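Condwood Notes
Print | E-mail
5 comments | 3 shares

The robotics club has a new project called Mindo, and I'm supposed to be excited. The goal by October is tool sorting. Tools go in a box. That's it.

I've read the Lurberg write-up the club swears by, and I still don't see what the kids learn from it -- besides patience. They've logged 1896 runs, and I'd like to know how many were any good.

Tools, tub, arms: 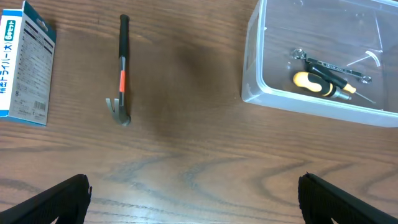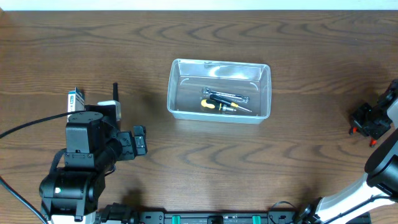
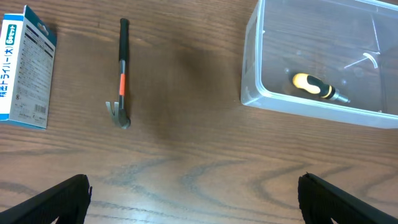 My vote is still for the line follower. It's cheap, and a sixth grader can fix it.

Last updated: August 29, 2021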